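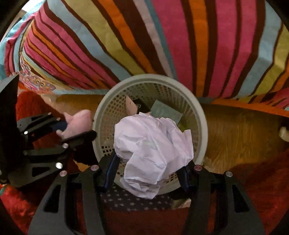
Mareike Janssen writes that she sent in two songs last year with no real hope and came home from Hiltow with a string quartet she still gets asked for. She says the week of open rehearsals helped her more than the concert did.

The Hiltow Composers Workshop is taking applications for its next session. We have places for six composers, who will each write a new piece for the Ketilsson Quartet. Pieces should run five to eight minutes. No degree is required, and there is no upper age limit.

Composers receive a fee of $500 and up to $300 toward travel. Rooms are in shared houses in Trenell, a short walk from the hall. 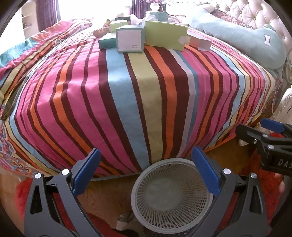 Striped blanket on a bed, with boxes on top.

To apply, send:
Two scores as PDFs, with recordings if you have them
A note of no more than 200 words on the piece you want to write
The name of one person who knows your work

Applications close 4/24/18. There is no entry fee. Scores for orchestra are fine as samples. Parts must be ready before the first rehearsal, and late parts will not be read.

Questions go to Theda Kohlhase at the Doltthorpe office.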